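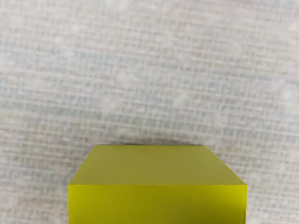 Unit 6. Evaluating a Simulation Kit: Levness Tabletop

Home Syllabus Notes Labs Problem Sets Contact

14 shares 3 comments

6.1 What is being reviewed

Levness Tabletop is a simulation package for pick-and-place work, sold by Fortin. It comes with a six-joint arm model, a parallel-jaw gripper, a small set of props and a script interface. The course has a lab license through April. Planwood and Fadetti sell competing packages and are covered in Unit 7. Use the same review sheet for all of them so the scores can be compared.

Read Section 3 of the Levness manual before lab. Skip the appendix on conveyor lines.

6.2 Camera placement

The kit lets you attach a camera to any link or fix it in the world. Close views give good resolution on the part and poor context. When a block fills most of the lower part of the image, its pose about the vertical axis can still be read from the top edges, but its distance to anything else on the table cannot be read at all.
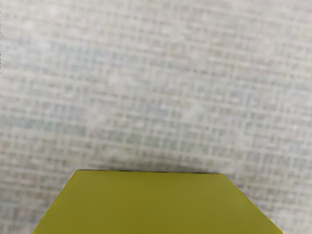
For this reason the lab policy takes at least two inputs. Students who train on a single close view should report it on the review sheet, line 4, and should expect the placing step to suffer more than the grasping step.

Table texture also matters. A fine woven pattern blurs at short range and can alias when images are downsampled. Run the downsampling check in the lab script before you start training, and keep the output.

6.3 Grasp model

Levness computes contact at the finger pads with a soft constraint. Default friction is high. A cube held between two parallel fingers will tolerate poor centering that a physical gripper may not, so success rates at the default setting should be treated as an upper bound. Lower the coefficient in two steps and repeat the test.

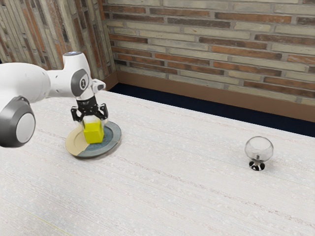

Fig. 6.1. Levness workcell: gripper with yellow cube at the two-tone plate, stemmed glass at right.

Transparent props are rendered with refraction. Depth output for these props is taken from the geometry and carries no sensor noise unless the noise option is switched on. Switch it on for Lab 6.

6.4 Throughput and results

The reference run uses 2,000 episodes. The staff run logged 2,059, including restarts; drop the restarts before computing rates. On the remaining set the grasp rate was 92 percent with default friction. The place rate was lower and is left as an exercise.

An overhead view is preferred for scoring placement. Plate outline and cube position can be compared directly when both are at least partly inside the image.

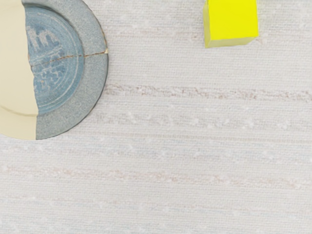

If the plate outline is incomplete, fit a circle to the visible arc of the rim and record the residual. Surface decoration produces false edges inside the rim, so mask the well first. Color boundaries on the plate give the same trouble with the default edge detector.

6.5 Review sheet

Score each item 0 to 5.
- Install and license handling
- Camera setup
- Contact model, default and lowered friction
- Render quality at training resolution
- Documentation
- Export of logs

Interim staff scores for Levness: contact model 3, render quality 4, documentation 2. The log exporter drops the joint torque column when file names contain spaces.

Comments (3)

Is the noise option per camera or global? I only find it under the world settings.

Reply from course staff: Global in the lab version. Set it before loading props.

My residuals on the circle fit are large when the arc is under a quarter of the rim. Can we throw those out or do they count as failures?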